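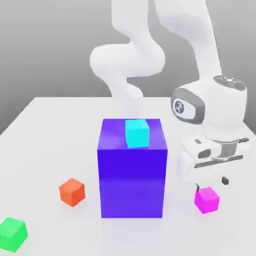

Unit 4: What a package size tells you, and what it doesn't

Notes for the consumer math section. Bring these to class along with the Bredside worksheet. Instructor: Shuk-fan Leung.

4.1 The box is not the product

We tend to judge quantity by the outside of a container. A large box on a plain white surface, with a few small cubes near it, looks large and that is all we can say. It gives no weight and no volume. Sellers know this, and I would like you to be a bit harder to please than the average shopper.

The term you need is slack fill: empty space inside a package. Some of it has a purpose. Chips break, powders settle, and filling machines need headroom. My complaint is with how often "settling" gets used to cover everything else. If a maker says the contents settled, ask how far, and whether it was measured.

4.2 Unit price

Unit price = total price divided by quantity. Use the same unit for every item you compare.

Worked problem. Ralness oat cereal comes in two sizes. The regular box holds 233 grams and sells for $3.49. The "family value" box holds 328 grams and sells for $5.19.

Regular: 3.49 / 233 = $0.0150 per gram
Family value: 5.19 / 328 = $0.0158 per gram

The bigger box costs more per gram. Students often check this twice, and they should. The word "value" on a label has no number attached to it, so it can't be wrong.

4.3 Shrinking sizes

Suppose Esis crackers go from 233 grams to 176 grams at the same shelf price of $2.95. The price tag hasn't moved. The unit price has gone from $0.0127 to $0.0168 per gram, an increase of 32 percent. Now read the label again: "New look, same great taste." Both claims may be perfectly true. Neither one mentions the 57 missing grams.

A common mistake is to report the drop in weight (24 percent) as the rise in price. They are different numbers with different bases. I take off points for this every term.

4.4 Where unit price lets you down

It ignores waste. A 21-ounce jar of Bùi chili sauce may be cheap per ounce and still a bad buy if half goes down the drain in November. It also ignores quality, and it assumes the printed net weight is right - usually a fair assumption, but still an assumption.

Store shelf tags are no cure. One tag may give price per ounce and the next price per pound, or "per count" for paper goods where the sheets are different sizes. Do your own division.

For next class

Find two sizes of the same product. Write down price, net weight and every claim on the front of the package. Mark which claims could be tested, and how. Part 2 of the worksheet is optional, but the quiz draws on it.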